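Home | Projects | People | Archive
Filed under: Student Reports, Equipment and Planning
Print this page | E-mail this page

Project Report, Part 2: Equipment Plan for the Garment Handling Study
Ok-hee Myung, Hudunside group

In the first part we fixed the list of tasks. This part explains what we want to buy and in which order. The budget which remains for us is 148 dollars for small parts, and the larger items must go through the Govthorpe fund, which closes in May.

The hand-held grippers are the most important item, as all recording depends on them. We compared two offers. The Zaro set has a lower price, but its fingers are sold only in pairs and delivery takes 22 days. Yoo delivers in four days and sells each finger alone — this is useful for us, because the tips wear out before the body does. For T-shirts we need two grippers at the same time, one for each hand, so every price in our table is calculated for a pair. 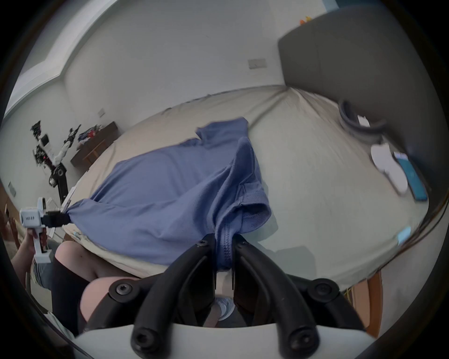 Yoo's reply to our price request was that we should order the spare finger tips together with the grippers, as a later small order would cost us the same shipping again. I agree with this advice. We changed the plan and added 17 spare tips, and we moved the second set of cables to the next term.

Cotton shirts are cheap and can be used many times, so I did not give them a separate line. Storage cards are also not included; the department lends them. What is still open is the warranty. Zaro did not answer this question until Wednesday, and the table has an empty cell there.

Print | E-mail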